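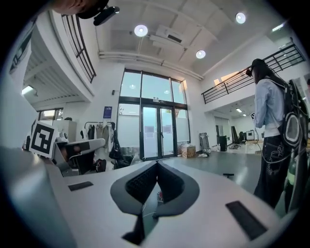
工单标题：Grulness 湿地徒步团订单重复扣款,且出行凭证未送达
状态：已解决
渠道：邮件转工单
优先级：高
产品线：Pevero 预订平台 / 一日游及多日游
客人：Lesia Dovhaniuk
出行月份：4月

问题描述(客人原文整理)

客人预订了 Grulness 保护区两天一晚徒步观鸟团，成人4位，含保护区门票、向导和一晚营地住宿。付款页面转圈后提示"支付超时，请重试"，客人重新提交了一次。之后银行卡出现两笔扣款，每笔2,784元，网站"我的行程"里只有一个订单，状态显示"待供应商确认"。客人没有收到带集合地点的凭证，后天早上出发，要求当天答复。

处理记录

09:10 一线客服
核对订单，人数、日期、营地房型无误。后台只有一条有效订单，另有一条支付流水没有对应订单号。已请客人提供两笔扣款的银行截图，并告知不要再次下单，也不要自行取消，取消会触发退改规则。

09:35 一线客服
收到截图，两笔扣款间隔不到两分钟，金额一致。转支付组。供应商确认的问题另转产品运营组，两边同时处理。

10:20 支付组
第一笔支付在网关 Zomo 侧已成功，但回调超时，我方没有收到结果，所以页面提示重试。第二笔回调正常，订单挂在第二笔下面。第一笔属于孤立流水，可以全额原路退回，不影响现有订单。

10:25 支付组
发起退款时报错"无关联订单，禁止操作"。孤立流水不能走普通退款入口，需要财务手工放行。已提交申请。

10:50 运营组
该团由当地地接社 Fehr 承接。后台显示订单已推送，对方没有回执。电话打过去占线两次，第三次接通。对方说系统里看得到预订，但卡在"缺少旅客证件信息"，保护区要求进入核心区的每位访客提前登记姓名和证件号。

11:05 运营组
检查订单详情，客人其实填了4位旅客的证件信息。问题在接口：支付重试后，旅客信息留在第一次的会话里，没有带到第二次生成的订单上。推送给 Fehr 的只有联系人姓名和手机号。

11:15 运营组
问过 Fehr，可以接受邮件补登记，截止到今天15:00，过时要改到外围步道线路，不进核心区。已从会话日志中导出旅客信息，发给客人核对。

11:40 客人回复
"第三位的姓和名写反了，其他都对。另外想问，营地晚上有没有热水，我们需不需要自己带睡袋？还有两笔钱什么时候退一笔？"

11:55 一线客服
姓名已更正，转运营组。答复客人如下：
营地有公共淋浴，热水供应到21:00。团费包含帐篷和防潮垫，睡袋需自带，也可以在营地租，每个85元，现场付款。
重复扣款已提交财务，放行后会另发邮件通知。

12:10 运营组
登记表已发 Fehr，抄送客服邮箱。

13:30 运营组
未收到回复，再次致电。对方说附件打不开，改成正文文字重发。

13:48 运营组
Fehr 确认收到，登记完成。订单状态手工改为"已确认"。

13:55 运营组
点击"重新发送凭证"，系统提示成功，客人说没收到。查邮件日志，凭证模板读取集合地点字段失败，邮件没有真正发出。该线路上个月换过集合点，旧字段已删，新字段没有映射到模板。

14:20 产品技术组
已补上字段映射，重发凭证。测试邮箱收到，内容正常。

14:26 客人回复
凭证收到。询问集合点附近能否停车，以及向导会不会讲英语。

14:40 运营组
集合点为保护区北门访客中心，06:40集合，旁边有免费停车场，可以过夜停放。向导讲英语。第一天步行路段有一处爬升700米，建议穿防滑鞋，带够饮水，中途没有补水点。以上已发给客人。

16:05 财务
孤立流水已放行，2,784元原路退回。到账时间以发卡行为准。

16:10 一线客服
退款通知已发客人，附退款参考号。

次日 10:30 客人回复
第一笔已退回卡里，没有其他问题，同意关闭工单。

原因归类
1. 支付回调超时后，页面直接引导用户重新付款，没有先查询网关结果。
2. 重试生成的新订单没有继承旅客证件信息。
3. 凭证模板的集合地点字段未随线路更新。

后续事项
支付组：重试前增加一次网关查询，已排期。
产品技术组：旅客信息改为随订单草稿保存，待评估工作量。
运营组：检查 Fehr 名下其他线路的集合点字段，已查完，另有一条夜间观兽线路存在同样问题，已修正。
客服组：遇到"支付超时"类咨询，先查孤立流水再答复，不要让客人重新下单。

关联工单：无
关闭人：一线客服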